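Local Election Project: How New Candidates Reach Voters in Istmont
Group report by Yuk-lan Tai, Ho-yin Hsu and Vira Hutsuliak
Submitted 10/07/2020

1. Our question

Istmont town council has one free seat in the Kuseck ward. Two persons wish to take it, and both of them stand for the first time. We wanted to know how a candidate without a known name speaks to the voters, and which way the voters prefer.

2. Method

We prepared a short questionnaire and gave it to 300 households in the ward. We also made longer interviews with 18 residents. The questions were tested first inside our class, and some were changed, for example the word "canvassing" was not understood by everybody.
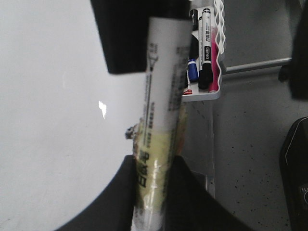 Fig. 1. Whiteboard marker with yellow band.

3. Results

Most of the residents said that they read the leaflets, but only the first side. The older ones remembered the colour of the leaflet better than the name on it. In the interviews the subject which came most often was the bus to Hurumen, which is now stopped in the evening. Neither leaflet mentioned this bus.

Sosina Ejigu, one of the two candidates, answered us by letter. She wrote that she had visited every street of the ward by foot and that the doorstep talks were more useful for her than the public meeting. The other candidate, Feng-yi Lau, preferred to answer by telephone and spoke mainly on the rents near Hung Market.

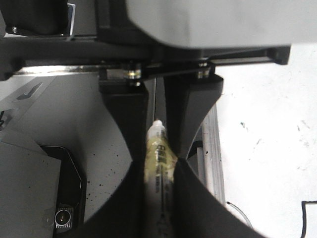
Fig. 2. Marker, tip upwards.

4. Difficulties

The return of the questionnaires was slow. We extended the closing day, and after this 25 more came back. We did not ask the age of the persons, and this was a mistake, so our remark on older residents comes only from the interviews.

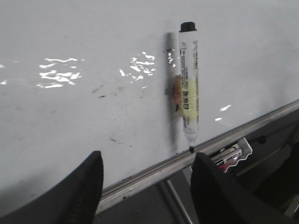 Must a candidate live in the ward?
According to the election guide of the town, it is enough to live or to work inside the town limits.

5. Next step

In November we would like to repeat the interviews with the same residents and ask if they voted.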